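Clearing off the white table: where does everything live?
Small Kitchens board, Kelach Home Forum

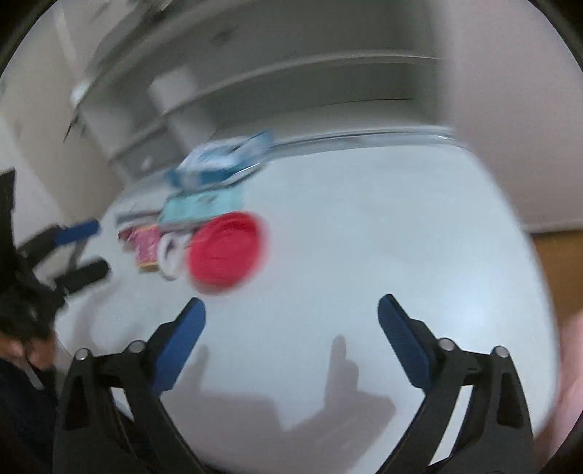
The left side of my table, red thing and all

grodwood_gal
Hello everyone, long-time reader and finally a poster! We moved into a little apartment over the winter and the white table is the only real surface we have, so it ends up being the breakfast table, the mail table, the sewing table and the place where groceries wait to be put away. I try to herd everything over to the left so there's at least one clear patch to work on. At the moment it's the red round one, a white cup, the pale teal box, and then a bunch of packets and packages that have no home at all. I have 12 inches of shelf above the sink and that's it (my husband measured twice, hoping for a better answer). How do you all deal with this kind of pile? I love this little place and I'd like to eat dinner at my own table!

Henriques_586
Welcome! I could have written this post myself back when we had the place on the hill. What saved us was one tray. Everything that lives on the table has to fit on the tray, and when dinner comes you pick the whole thing up and set it on top of the fridge. I've had mine for years, it's ugly as can be and I would run into a burning building for it.

teapot_on_two
I'm going to disagree with the tray, with love. In my house a tray just becomes a pile with handles. I'd start with that teal box you've already got. It looks nice and flat, so if it opens, stand your packets up in it like file cards and you can flip through them. Then the cup goes back with the other cups, where it wanted to be all along.

Henriques_586
A pile with handles is still a pile you can carry, teapot!

teapot_on_two
Fair enough, but where does she put it? Not everybody has a fridge top that isn't already full of cereal.

grodwood_gal
Ours is full of cereal, haha. The teal box does open, and right now it's holding birthday candles and a tape measure, so I suppose those could move. What about the blue and white package toward the back? It's too bulky for the box and I keep shoving it farther and farther away from me.

drurkden_dan
Things that get shoved to the back of a table are things you don't need on a table. Closet shelf, under the bed, wherever. Also, I see the clear rim at the far edge there, is that a glass top? We had a glass one at our old house on Drurkden Road and crumbs collected along the edge something terrible. An old soft toothbrush did the trick, plus a damp cloth afterward. I'd do the edges first and then the middle.

grodwood_gal
It's a glass sheet that came with the apartment, and yes, the crumbs! I'll try the toothbrush tonight.

marmalade196
Coming in to stick up for leaving a few things out. I grew up in a house where every surface had to be bare by bedtime, and I never could find the sugar. A cup and something cheerful and red make a table look like people live there. My rule is 2 things out overnight, your choice which, and the rest goes away. Some nights it's the radio and a library book.

teapot_on_two
I can live with marmalade's rule. The packets still go in the box though.

grodwood_gal
You are all so kind. I moved the candles to the drawer with the dish towels and stood the packets up in the teal box, and they fit if I don't force the lid. The blue and white package has gone to the closet. The red one stays out because I like looking at it. Henriques, I'm going to keep an eye out for a tray anyway, there's a thrift shop near my work that always seems to have a stack of them by the door.

Henriques_586
Get one with a lip on it or the cup will slide off, ask me how I know!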